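ok so I finally gave up on buying buns from the freezer aisle and I have thoughts. short thread

first: the flour matters way more than I wanted it to. I used regular all-purpose for years and mine came out kinda gray and chewy. switched to a low-protein one (the Candia bag, the blue one) and wow, totally different bun

my dough is 49 grams of water for every 98 grams of flour, plus yeast, a spoon of sugar and a tiny bit of oil. I know people go wetter. I tried wetter. I wore most of it

knead longer than you think! I do 18 minutes by hand with a podcast on and my forearms hate me, but the skin comes out so smooth

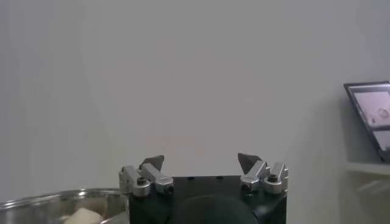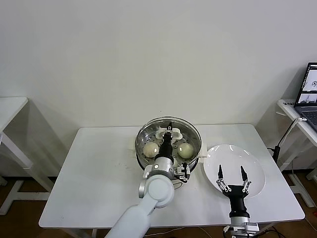 two buns in the steamer, second pic

proofing is where I messed up the most. in August my kitchen is basically a sauna and they blow up super fast, then collapse into sad little pancakes. go by feel and not the clock. a bun that's ready feels light when you pick it up

also please leave space between them, they grow and then they glue themselves together and you tear the skin pulling them apart (ask me how I know)

when the time is up, turn off the heat and crack the lid for a few minutes before you open it all the way. fixed my wrinkle problem overnight

fillings: I'm team plain, with butter and salt. my sister says that's a dinner roll. she's banned from the next batch

next up is a black sesame one if the Prellovach market ever restocks the paste, they've been out for weeks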